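I got to the Hilleo open day in Drullutville a good hour after the doors opened, and by then the parking lot was full and the coffee was gone. No complaints, though! The front hall had all the polished stuff (a big screen, a lot of brochures, a guy handing out pens), and I skipped most of it, because what I'd come for was at the back of the building. For weeks a friend had been telling me they were teaching robots to do laundry.

The engineer who runs that corner had agreed to talk to me between demonstrations. She asked me to leave her name out of it, so she's "the engineer" from here on. She'd been on her feet since seven, she had a roll of tape around one wrist like a bracelet, and she talks fast.

My first question was the one I guess everybody asks. Why clothes?

"Because they're awful," she said, and laughed. "A box is a box. You pick it up and it's still a box. A T-shirt is a different shape every single time you touch it. You grab the collar and the sleeve goes somewhere you didn't plan on."

She came to Hilleo from a packaging company, where she spent years getting machines to put the same carton in the same spot. The pay was good and she was bored silly. When the fabric project got its budget in February she asked to be moved over the same afternoon. They call it Peng. I asked what it stands for and she said it doesn't stand for anything, it was the name on the takeout menu they had open during the meeting.

How it works, as she explained it to me (and I may be mangling this a little), is that a person first steers the two arms by hand through the whole job, over and over, and the recordings go into training. Then the arms try it on their own. The first goal they set was 1000 recordings of one shirt going onto one hanger. They're now at 3166, counting all the garments.

"And how many of those are good?" I asked.

"Define good," she said. "Some of them are me sneezing."

I watched her colleague do a few runs with the hand controls, and I have to say it's hard to look away. You find yourself leaning. There was a boy next to me, maybe nine, who kept whispering "get it, get it" at the gripper, and when it was his turn to ask something he wanted to know if it could do socks. The engineer told him socks were next year. He looked let down, and I sort of was too.

I wanted to know what goes wrong most. She didn't have to think. "Necklines. The hanger has to go in through the neck, and if the fabric folds over itself even a little, you're poking at a closed door." Clothespins were the second thing she brought up. They're small, they're springy, and you have to squeeze them and hold them open while the other arm keeps the cloth still. One of the operators needed 39 tries to get his first one on. He's the best they have now, according to her, and he was pretending not to listen while she told me this. 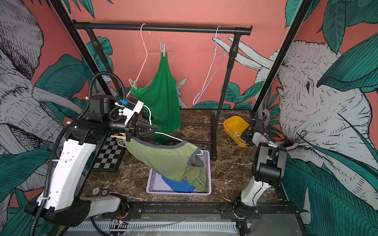

We got onto the subject of speed, which I'd been a little shy about bringing up, because the thing is slow. She wasn't bothered at all. "You hang a shirt in four seconds. We're at up to 28 on a bad one, and I'm happy with that. Speed is the part I know how to fix. I did speed for years." What keeps her up is variety: new fabric, new colors, different hangers, a different basket. They switch things around a lot on purpose, and the team brings stuff from home. She's lost two perfectly nice tops to the project that way.

So who's going to buy it? She got more careful there, and I could tell we were in brochure territory. She mentioned Zalard, the linen service on the other side of town, which has been over a couple of times to look. Nothing is signed. She said she'd love to see it in a place like that first, with a person nearby, well before anybody puts one in a house.

My last question was whether she does her own laundry any differently these days. She thought about it longer than any of the others.

"I use the dryer," she said. "I don't want to see a hanger when I get home."

Then somebody called her over for the next group, and I went to see if there was any more coffee.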